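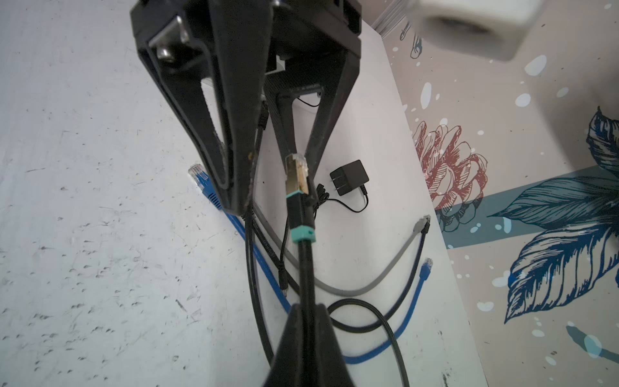 Fig. 1. Patch leads in blue, grey and black, with a power adapter.

Home Modules Timetable Library Help
Search this site Go

Huvcombe Evening Classes
Handout 19: Small Networks, Untangled

Cables breed in drawers. Before you plug anything in:

1. Sort the leads by colour. Colour tells you nothing about what a lead does, but it makes arguing about them easier.
2. Look at every plug. The boot protects the clip. A lead with a snapped clip goes in the Villby box, never back in the drawer.
3. Set both routers down with the ports where you can reach them. Leave the power till last.
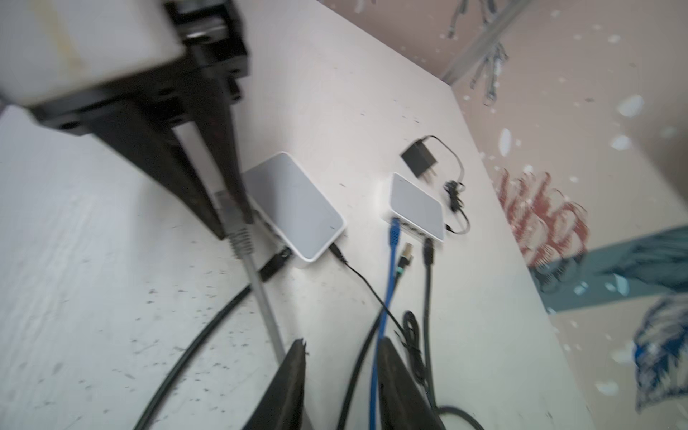 4. Trace each lead by hand from one end to the other. Guessing is quicker and takes all evening.
5. Label both ends. "Misc" is not a label.

For next time: read Aryee notes, page 44. Bring one lead you can't account for.

2 comments 19 shares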